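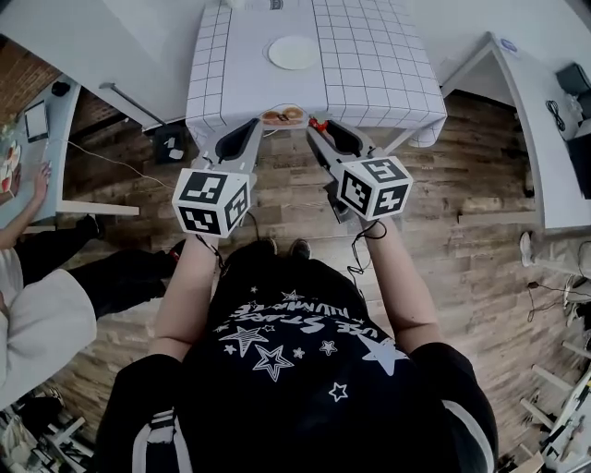

Two round pastries on a small plate, on a table with a checked cloth.

A visit to the open day of the Widlow mill bakery

In January I went with my neighbors to the open day at Widlow, the old mill bakery between Gadwood and Pistville. I have lived in this area for five years and I had always passed the building by bus, so I was happy to see the inside at last.

We took the bus from Gadwood at nine in the morning. The ride is short, but from the stop you must walk uphill for 12 minutes, and the road has no sidewalk. I recommend good shoes. At the gate we received a paper map and a ticket for the tour in the milling room.

The tour was the best part for me. The mill has two pairs of stones, and one pair is more than 100 years old. Our guide let us touch the flour at three stages, first very coarse, then like sand, then soft. I did not know that the miller listens to the stones to hear if they are too close together. He opened a small wooden door in the floor and we could look down at the water wheel. It was very loud, and I missed a part of the explanation.

After this we went to the oven room. The big oven holds 70 loaves and they light it at two in the night. The bakers make mostly rye bread, which they sell in Pistville and at the Chisholm market. The sweet pastry is a newer business. They started it because the oven stays warm for many hours after the bread is finished, and before this the heat was wasted.

I bought one rye loaf and a bag of whole wheat flour. The loaf was heavy and a little sour, and on the third day it tasted better than on the first. With the flour I tried a cake at home, but it came out too dry. I think it needs more milk than my usual flour.

Some small complaints: the line for coffee was long, and there was only one bench in the yard. Also, the signs to the toilets pointed in the wrong direction.

The shop at the mill is open every morning until noon. The bus back to Gadwood leaves from the other side of the road, next to the bridge.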